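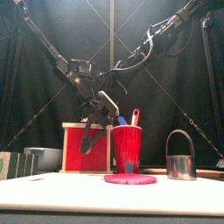
Quick notes from the Monditz open day, 26 January 2018, before I forget it all. Got there late, parking was a mess, walked straight in to the kitchen and dough stuff. Black curtain behind the table, red cup, red box. Very dim in there, bring your glasses.

Ro-un Do from Clendau was showing people around. Nice guy, talks fast. We got 15 minutes with him, then coffee. Up to 200 visitors expected, he said. Felt like it by teh coffee.
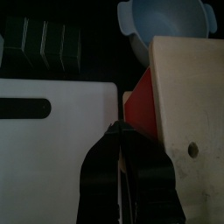

Cutting boards were my favorite part. White one with a slot handle, a red one, a big beige one that looks like it's seen some use. All kept standing up. Mine live in a pile under the sink so, note to self. Skipped the Skallevberg talk, no seats. Back in November if they run it agian.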